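Saturday, September 26, 2026

Learning to buy less at the market

When I moved to Clistberg, I bought food like my mother did, for a house with 11 people. Now I cook for two. Every Sunday I was throwing away soft herbs and half a cabbage, and I felt ashamed.

So in spring I started to write down the price of everything that went in the trash. After 50 days I stopped, because the list made me too sad. But the habit of looking stayed with me.

What helped most was a small change. I go to the market twice a week with a small bag, and when the bag is full I go home. The greens seller near the Mandach bridge lets me take half a bunch of cilantro if I come late. I also learned to keep the roots of the scallions in a glass of water. They grow again in some 8 days, a little thinner each time.

I still make mistakes with eggplants. They look so beautiful that I buy four and cook one.

In October I want to try pickling, first with mustard greens and then maybe with carrots. If you have a recipe which is not too sweet, please write it in the comments.

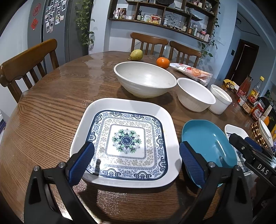
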